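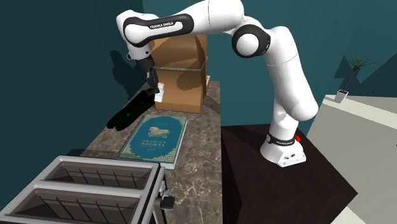

Objet : Re: [villomance-liste] Vol des costumes à Arcombe, des nouvelles ?

Bonsoir la liste,

Je réponds un peu en vrac, je rentre du boulot et je découvre vos messages seulement maintenant.

Le lundi soir, Sylvette écrivait :
> Quelqu'un a des infos sérieuses sur le cambriolage ? J'ai lu partout
> que Giorgia Zuccaro avait été agressée devant le théâtre, puis
> qu'elle n'était même pas en ville. Ma sœur et moi avons
> nos places pour samedi, et le train n'est pas remboursable...
> Et est-ce que la robe verte de l'acte II fait partie du lot ?

Alors non, pas d'agression ! Giorgia était à l'hôtel et elle dormait. Le fourgon de la tournée était garé derrière le théâtre d'Arcombe, côté quai de déchargement, et quelqu'un a forcé la porte arrière dans la nuit. C'est le régisseur qui s'en est aperçu vers 6 h 30 en venant chercher les câbles. La police a pris les dépositions le matin même, et elle regarde les caméras du parking Toprak juste en face (celui où je m'étais pris une amende l'an dernier, vous vous souvenez).

Pour ce qui manque : 3 malles sur les 64 du camion. Dedans, des perruques, les chaussures du bal et oui, hélas, la robe verte. Je sais, Sylvette, moi aussi ça me fend le cœur, c'est celle qu'elle portait déjà dans la saison 1 de Villomance et qu'elle avait tenu à reprendre sur scène. Les instruments sont tous là. 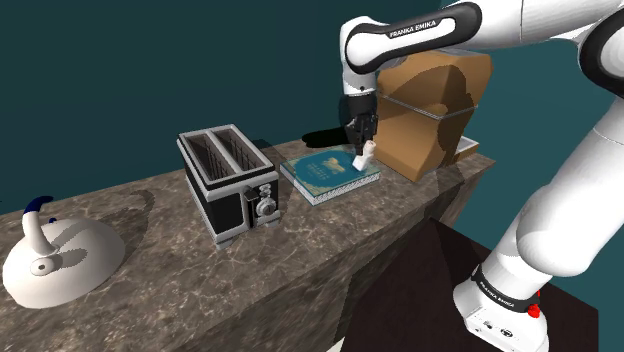
Bras Franka Emika et livre sur le plan de travail (image de synthèse)

La représentation de samedi est maintenue, j'ai appelé la billetterie tout à l'heure. La dame m'a même dit que la salle était complète, 400 places vendues, donc ne revendez rien sur un coup de panique ! Trundeck, l'atelier qui avait fait les costumes, prête de quoi tenir jusqu'à la fin du mois. Ce ne sera pas pareil pour l'acte II, mais bon, elle chanterait en pyjama que j'irais quand même.

Il y a aussi une cagnotte qui circule, lancée par je ne sais qui, avec déjà 1 640 euros dedans. La production dit qu'elle n'y est pour rien, alors prudence, n'envoyez pas d'argent pour l'instant. Et si vous voyez passer une robe verte à col brodé sur un site d'annonces, ne contactez pas le vendeur, gardez le lien et transmettez-le au commissariat d'Arcombe.

Qui vient samedi, au fait ? Je serai au café en face à partir de 18 h, table du fond, avec le programme de la tournée.

Bises à toutes et à tous,
Maryvonne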